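Odds-and-ends bin, February 2023

Quick page this one, sorry for the gaps. Natália Neves wanted the small stuff online before the Quintela swap day so people can say what they want kept back. Most of it came out of the Gisten boxes, the rest from the drawer under the kettle that never shut properly. Long captions when I get a minute.

**Metal bin, on the light table.** Toy block, blue, studs on it. Purple cup, dark one, lying on its side. The yellow thing that looks like a corn cob, which Clementina Sampaio says belongs with the play food and I say goes with the kitchen set, same shelf anyway. Long red thing, stapler I think, will check it before it goes out. Little yellow-orange box, print on the top too small for me to read. White wedge, no idea. If you know what the wedge is off, tell Natália.

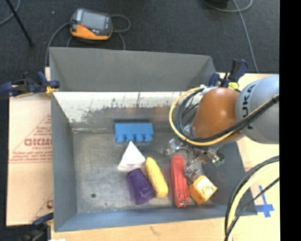 Prices as last August, so nothing over 4 pounds and the toys cheaper than that. Cups go singly, we gave up on matching sets after the Brorkow lot came with 5 lids and no bottoms. Stationery gets tested first. Anything that doesnt work goes in the spares box by the door, free, help yourself.

The bin itself is NOT for sale. Bit scraped on the back wall and scuffed along the bottom but it's staying, we've had it since the Priteo clear-out and I'm not going back to cardboard. Bring your own bag please.

Lot number for the whole bin is 608, put that in the subject line if you write in or it ends up with the furniture enquiries. Kept-back items need collecting on the day, by the end of the morning if you can manage it. Clementina has the list, and she will be on the left as you come in, next to the books.

More pictures to folow once the glassware is unwrapped. Crockery after that, then the lamps if the plugs turn up.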